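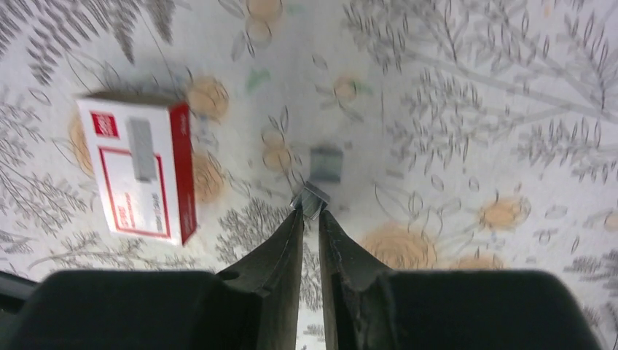

Fimania船舶保存社管理着退役散货船Kikum号。船停在Premach码头,全长80米,过去运矿砂和粮食,停航后改作水上陈列馆,驾驶台、船员餐室和机舱都可以参观。船上的说明册由我们自己编写、打印和装订,用的是成条的银色金属订书钉,页数多的一册要订两处。说明册在舷梯口领取,看完可以带走,也可以放回架上。

藏品以航海日志、货运单和船员信件为主,大部分来自船东Brandão航运的旧档案,其余由船员家属捐赠。日志按航次编号,需要查阅的读者请提前写信,注明年份和港口。
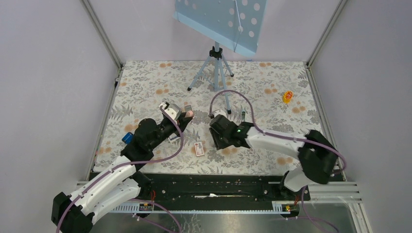
一位来信的读者提到,她父亲在船上做过四年轮机员,机舱里那块值班牌的位置和他当年讲的不一样,应该挂在楼梯左侧。我们查对旧照片后已经改了过来。类似的更正随时欢迎。 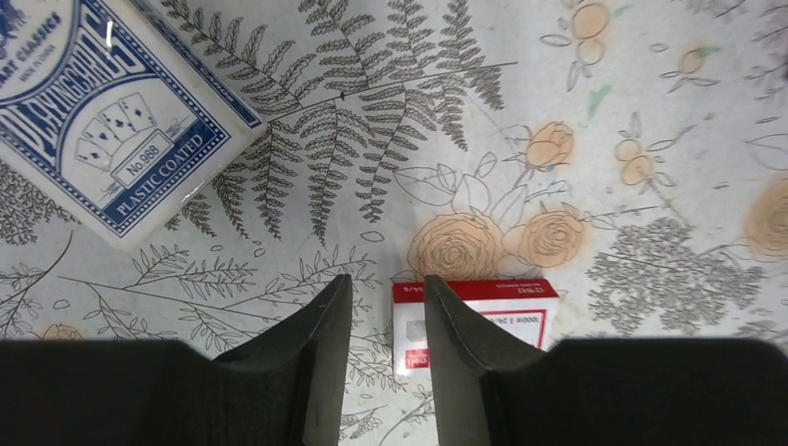 Haruna Chiba
馆务主任

每年五月船体例行检查,甲板关闭两周,餐室和陈列室照常开放。货舱目前只开放二号舱,四号舱的舱盖仍在除锈,完工后会放置锚链和系泊设备。机舱楼梯较陡,请穿平底鞋,大件行李寄存在岸上的售票处。

团体参观由馆员带领,路线从船尾开始,到驾驶台结束。学校预约请由教师统一办理。
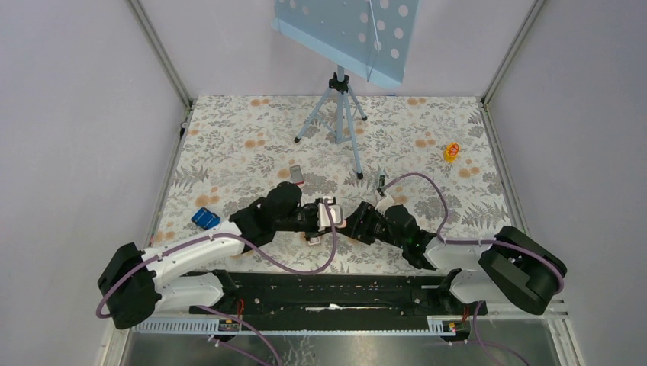

浅蓝色谱架,立于印花台面后部

本页更新于2023年8月19日。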